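Skadthorpe bedding trials: progress report for April

Hello all. This is the monthly note on what your money has been up to. It's a bit longer than the last one, as there's more to tell, and I've put the awkward bits in as well as the good ones.

The main job this month was the duvet. We said in the bid that we'd gather 1000 examples of bed-making moves for Pliltumetti (our learning system, for anyone new to the list) and that the duvet would be the hardest of the lot. I'm sticking by that! Sheets are fiddly, pillows are quick, but a duvet goes its own way every single time.

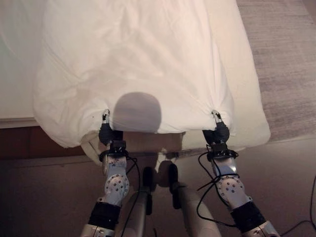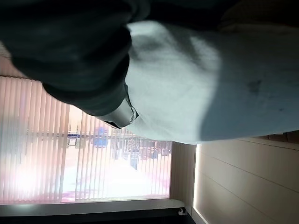
Duvet work at Skadthorpe: both grippers on the bottom edge, and a wrist camera's view with the window behind.

So, numbers first. We've got 48 duvet runs that I'm happy to hand over to the training side. I'd hoped for 75 by now. The gap is partly down to me being fussy. We threw out any run where the operator let go and grabbed again more than twice, and in the first week that was an awful lot of them. I still think it was the right call, but if you'd like us to keep the messy ones in a separate pile then tell me soon, as at the moment they get wiped when the drive fills up.

What counts as a run has changed slightly too. In the bid it was "make the bed", start to finish. We've split that into shorter pieces - find the edge, take hold with both grippers, lift, pull towards the foot, let go - and each piece gets its own label. It makes the labelling slower (sorry) but the first small model we trained on the split version was much better at picking where to take hold. It was still hopeless at pulling evenly. One side comes down lovely and the other stays up by the pillows, and then it tries to fix it and makes it worse. I've watched that clip more often than I should have.

The distance between the two grips seems to matter more than I expected. Too wide and the middle sags and drags, too close and the corners just flop about. The operators had each settled on their own favourite spacing without telling one another, so the early runs are a right mixture. We talked about picking one and sticking to it, then decided to leave it varied on purpose and write the spacing down for each run. The training side were pleased, for once.

Light is the other thing. The room has a big window with vertical blinds, and on a bright day the wrist cameras get a great wash of white from it while the duvet goes grey. Mellor supplied the cameras and have sent us new exposure settings, which helped a bit in the mornings and made no odds after lunch. I don't want to shut the daylight out altogether, as real bedrooms have windows, so we're now doing some runs at 10am and some at 3pm and noting which is which.

Money: we're on budget apart from cabling. We've replaced the wrist cables once already and I'd like to buy a spare set before the next block. I'll send the quote separately. The Flisico grant covers the operators' hours until the end of the block, so there's nothing to worry about there.

Next up, in this order:

Get the duvet count up to 75, with the spacing noted for every run.

Start on coloured and patterned covers. Everything so far has been plain and pale, and I've a nasty feeling the model thinks that's what a duvet is.

Train two new operators. They'll need 16 hours each on the practice bed before we keep anything they record.

Have another go at the uneven pull. We've an idea about getting the operators to pause halfway down and level up before carrying on, and I'll try it myself first.

One question for you. The bid says all the examples come from one room. I'd love to do the last block somewhere else, even if it's only the room across the corridor with a different bed in it. It would cost us two days of moving and setting up again. Could you let me know if that needs a formal change, or whether an email will do?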